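Netzteil aus altem Büro-PC weiterverwenden?
Forum Potura, Bereich Hardware und Reparatur

Relu Mocanu
Guten Tag an alle. Ich habe von meinem Schwager einen alten Bürorechner bekommen und möchte daraus einen kleinen Server für Familienfotos und Musik machen. Das Netzteil im Rechner ist noch das erste. Eine Grafikkarte wird nicht eingebaut, nur zwei Festplatten und ein sparsamer Prozessor. Meine Frau sagt, ich soll gleich ein neues kaufen, aber das kostet mehr als der ganze Rest. Im Keller liegt der Strom stabil an, soweit ich das beurteilen kann. Wie lange darf man so ein Netzteil benutzen, und woran merke ich, dass es nicht mehr gut ist?
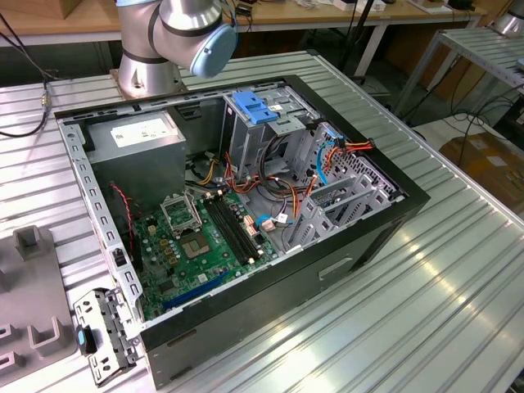
Ich habe schon die Anleitung von Viker gelesen, aber dort geht es nur um neue Geräte. Eine Frage habe ich auch zum Prozessor. Der Sockel ist noch leer und der Bügel steht offen, ich könnte also frei wählen, was zum Board passt. Lohnt sich hier ein Modell mit weniger Leistung, wenn der Server Tag und Nacht läuft? Vielen Dank im Voraus für jede Hilfe.

Lenuța Neagu
Neu kaufen. Alte Netzteile machen nur Ärger, bei mir war danach eine Festplatte kaputt.

Ghazal Ghorbani
Hallo Relu, ich würde nicht sofort neu kaufen, aber prüfen. Zuerst schaust du auf das Etikett, welchen Strom die Leitung mit 12 Volt liefern darf. Zwei Festplatten brauchen beim Anlaufen deutlich mehr als im Betrieb. Danach lässt du den Rechner einen Abend laufen und liest im BIOS die Spannungen ab. Bei 12 Volt sind fünf Prozent Abweichung erlaubt. Wenn es pfeift, verbrannt riecht oder der Rechner manchmal ohne Grund neu startet, dann bitte weg damit. Das Netzteil selbst niemals öffnen, die Kondensatoren darin können auch ohne Stecker noch geladen sein!
Zum Prozessor: Im Leerlauf ist der Unterschied oft klein. Ein Messgerät für die Steckdose hilft dir mehr als jede Tabelle. Mein eigener Server hat im letzten Jahr 939 kWh verbraucht, das war mir zu viel. Jetzt schlafen die Platten in der Nacht und es sind etwa 769. Und mach vor dem Umzug der Fotos eine Kopie auf eine externe Platte, die nicht im selben Keller liegt.

Relu Mocanu
Danke, Ghazal. Das Messgerät leihe ich mir vom Nachbarn und schreibe dann die Werte hier hinein.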